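Skornwood Parcel Times: data card
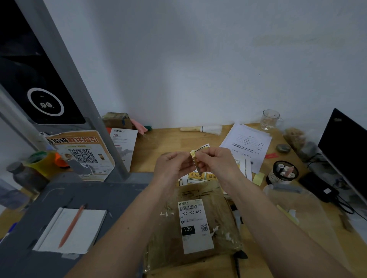
A yellow-and-white label in hand, with a China Post mailer on the desk.

What this is

A table of delivery times for small international parcels sent to addresses in Skornwood and Sargate. One row per parcel. It covers nine months, ending in June, and it was put together from tracking pages and from what recipients wrote down when the thing showed up.

Why it exists

Sellers quote delivery windows. The Rundent checkout widget quotes them to the day, which struck me as a bold claim for a padded envelope crossing an ocean. I wanted to see whether the quoted window told a buyer anything useful. After going through the rows I still doubt it, but read the limits below before you repeat that.

Columns

parcel_id: a running number, no meaning
sent: month the seller marked it shipped
quoted_days: the upper end of the window shown at checkout
actual_days: days from "shipped" to the mailbox
last_scan: text of the final tracking event, as printed
source: "page" or "recipient"

Known problems

"Shipped" often means a label was printed. The parcel may sit in a warehouse for days after that, and nothing in the tracking shows it. Treat actual_days as a ceiling on travel time.

Recipients who volunteer their records tend to be the annoyed ones. Expect the slow parcels to be overcounted. I have no good fix and don't trust the weighting schemes people have suggested.

In 37 rows the tracking page and the recipient disagree on the arrival date. I kept the recipient's date. You may prefer the other one, so both are in the raw file.

Parcels that never arrived are left out of this version. That makes every average look better than it should.

The Aquino locker rows stop at the locker door, so pickup delay is missing.

What not to do with it

Please don't rank carriers with this. Most parcels changed hands at least once and the file can't say who was slow. Don't use it to predict your own delivery either.

Versions

Version 2 dropped duplicate rows. Version 3 added last_scan and fixed the month column, which had been off by one for the Sargate rows.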